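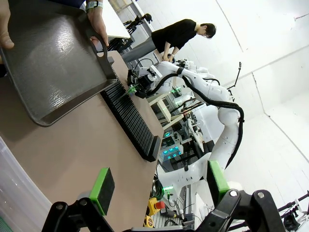 Notebook > Cells > Nyitrai cell

Gripper play, November, second go

Dorottya says the drift is down to the green fingertip pads wearing. I doubt it. I swapped the left pad at 2000 cycles and the error was the same at 3000, so either both pads were bad in the same way or we are blaming the cheap part again.

My money is on the pivot bolts in the black links. Marked all the heads with paint pen and ran 200 open/close cycles with nothing in the fingers. Two marks had moved. Not proof — my paint lines are thick.

Tray handover left as it was: fingers wide open before anyone brings the tray in, hand through the oval cutout. Urnitz want us to recalibrate first. They always do.

To do: threadlock, then re-zero, in that order. Check the cable loop at the elbow for pull. Ask Emese where size 13 spanner went.

Last updated: November, 16:40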